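Ok so I spent the afternoon at the Beliline open day and my feet hurt and I have THOUGHTS. Thread, posts numbered so I don't lose track.

1/ If you don't know it, Beliline is the old carpet warehouse behind the bus depot. A bunch of robotics people share the building now and every November they open the doors. Free entry, free cookies, terrible parking. The sign by the door said 2,155 visitors last year, which I believe because I think all of them were in line for coffee ahead of me.

2/ First stop was the Posov booth. They do warehouse arms. Big, fast, behind a fence, very impressive, and I watched for maybe two minutes before I wandered off. Sorry Posov! It's just boxes going on a belt. My nephew would have stayed there all day.

3/ Then upstairs to the Barero room, and this is where the afternoon went. They're working on getting robots to do little kitchen and table jobs, and the way they teach it is that a person holds the gripper and does the job by hand, over and over. The camera's right on the gripper. So no robot arm needed for that part, just you and a pair of fingers on a handle.

4/ Ryan Rowbotham was running the table and he's great, super patient with the kids and with me (I asked more questions than the kids). He told us they had 2,891 recordings so far and that most of them are dull, and dull is what they want. Same job, a tiny bit different each time.

5/ Somebody's dad asked why not just program it. Ryan handed him the gripper and said ok, tell me every single thing your hand is doing. Dad got as far as "well, I close it" and started laughing.

6/ The job I liked best was the drink on the coaster. Sounds like nothing! But you have to come in straight, with a finger on each side, and if one side gets there first you shove the whole thing over. The soft orange pads give you a little forgiveness. Melon soda in an aluminum bottle, by the way, and yes I wanted one.

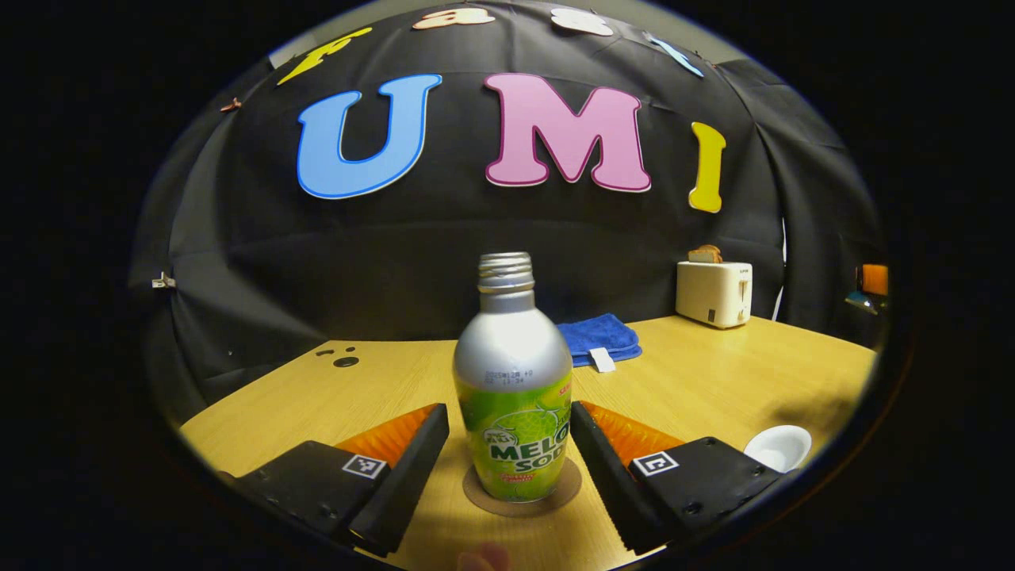

7/ My turn. I went in way too low the first time and bumped the coaster. Second time I got it up and put it back down and felt like a surgeon. It's weird how fast you stop thinking about your own fingers and start thinking about the other ones.

8/ I asked if my tries would end up in the recordings and Ryan said the visitor ones get kept separate. Fair. Mine would teach a robot to be nervous.

9/ Barrios was across the hall with something about sorting screws, but it was packed and hot in there and I gave up. If anyone got in, tell me how it was?

10/ Doors close at 7 and I was one of the last out. Going again next year, and I'm eating before I go, those cookies were gone by three.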